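Vandside Robotics Club
Home | About us | Meetings | Join | Contact

About us

Vandside Robotics Club began with one arm, bought secondhand by Titilayo Jibrin and carried up the back stairs of the Handley building in a blanket. She had been teaching electronics at Vandside Secondary for a good while by then and wanted somewhere her students could keep going once the bell rang, and Koen Brouwer, who ran the wood shop across the hall, said she could have the end of his long bench as long as the sawdust didn't bother her. It did bother her, a great deal, but she took the bench, and the two of them have been sharing jobs and complaining about each other's mess ever since.

We are still at Vandside Secondary and we are still a bit of a squeeze. The club is open to students in Grades 8 through 12, from our own school and from any other school in the district, and there is no test to get in. Some of our members arrive having built things in the garage with an uncle since they were small, and some have never held a screwdriver. Both kinds are very welcome, and by spring it can be hard to tell which was which.

What we work on

Most people think of robotics clubs as the ones with the wheeled machines bumping each other around a gymnasium floor. We've done our share of that and we may do it again (a few of our Grade 9s bring it up at every meeting). For the past few years, though, our heart has been in manipulation: getting a robot arm to reach for ordinary things, take hold of them and put them where they belong. It sounds like a small ambition until you try it. Your own hand sorts out a set of keys in the bottom of a bag without being asked, and it takes our members months to get an arm to do something far simpler with an object sitting in plain sight.

The main project this year is called Hestska, a name that came out of a long vote with a great many silly entries and that we have all grown rather fond of. Hestska is a desk-tidying arm. The students teach it by guiding it through a job over and over, recording what the gripper camera picks up along the way, and then training a program on those recordings so the arm can have a go by itself. The collection stands at 209 recordings as of March 26, 2025, and the goal is to reach 500 before the summer break. Every one of them gets watched through and labelled by a student, which is slow work and goes better with snacks.

Obinna Onyeka leads the software side with our older students. He likes to start the year by having everyone watch a recording at quarter speed and write down what they would do next if that were the only view they had. People get it wrong constantly, and it makes for a very lively first meeting! After that nobody is so quick to grumble when the arm hesitates.

Kelechi Iyamu looks after the hardware group, which covers the gripper, the wiring, the 3D printed parts and the big bin of donated objects we practise on. She has a soft spot for old electronics, and phones in particular make wonderful practice pieces.
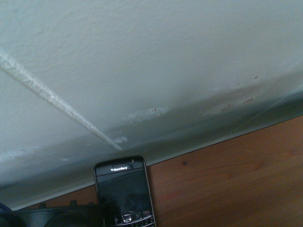
A dark, glossy object doesn't give a camera much to go on, and reflections move about as the arm moves, so the group has spent a lot of meetings on lighting, on the angle of approach and on what the wrist should do in the last little stretch before the fingers close. The Grade 10s wrote up their notes on this and pinned them beside the bench, where they have been added to in several colours of marker. If you come to visit, do ask someone to take you through them. You will need to set aside some time.

How the club runs

We meet twice a week after school during term, with a longer weekend session once a month. New members spend their first few weeks with a buddy from an older grade, learning to solder, to use the emergency stop, and to tidy up after themselves. After that they choose hardware or software, and they are free to change their minds. Plenty do, and one of our best programmers came over from hardware after a falling out with a crimping tool.

Membership is $158 for the year, including parts, a club shirt and the bus to our regional showcase. If that is a stretch for your family, please just speak to Titilayo, who will sort it out quietly. We would much rather have your kid at the bench.

Our supporters

We owe a great deal to Babatunde Abubakar and everyone at Abubakar Machine & Tool, who have cut brackets for us, lent us clamps we were very slow to return, and given up many an evening to show students how to read a drawing properly. The Handley family fund has helped with our travel since our second season. Our parents drive, bake, and sit through demonstrations that sometimes end with the arm pointing at the ceiling, and they clap anyway.

Come and see us

Our open house is held each August, just before classes go back, and last year 200 people came through the door over one afternoon — quite a crowd for a room our size. Visitors can guide the arm themselves and have their attempt played back on the big monitor. Families who would like to drop in during the school year are welcome too. Send a note through the Contact page and one of us will write back with the next date, and probably a longer answer than you were hoping for.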